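Notes from the Herb Bench

The nettle piece in the last newsletter brought in more mail than anything since the great comfrey argument, so we had better deal with the follow-up. The question most of you asked was some version of "fine, but what does it taste like?" It tastes like a lawn with ambitions. Noelia Ortuño drinks it every morning and says you get used to it, which she also says about her commute.

This month it's lemon balm, a plant with a two-thousand-year reputation for lifting the spirits and a slightly shorter one for taking over the path. Old herbals recommend it for melancholy, poor sleep, bee stings and the bite of a mad dog. We suggest a doctor for the last one. For the rest, a cup of it after supper is pleasant, and that's as far as our claims go.

Danuta Marciniak has been growing it in Menholm for 18 years, the first two of them on purpose. Her advice is to cut it just before it flowers, late in the morning, and to take more than you think you should. It will be back. 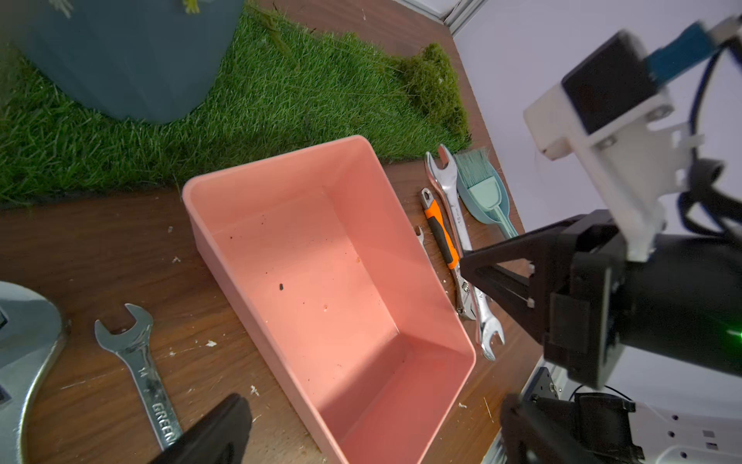 Drying is where most people come unstuck. Lemon balm loses its scent if you look at it sternly, and a hot oven will leave you with something like the floor of a hamster cage. Hang small bunches somewhere dark and airy, and give them 5 days before you start poking at them. When the stems snap, strip the leaves whole and put them in a jar with a lid that fits. Crumble them when the kettle is on and no sooner.

Emiliano Bustamante makes a tincture instead. He has sent us his method, which runs to 11 steps and one paragraph of grievances about cheap vodka. It's too long to print, but copies are at the Pevolham desk - ask for the short version and you'll be given the long one.

A word of caution: if you take thyroid medication or anything to help you sleep, check with your pharmacist before making this a habit. Plants don't read labels and can't be relied on to stay out of each other's way.

Next month Trinidad Tejada takes on valerian. Cat owners may wish to read it outdoors.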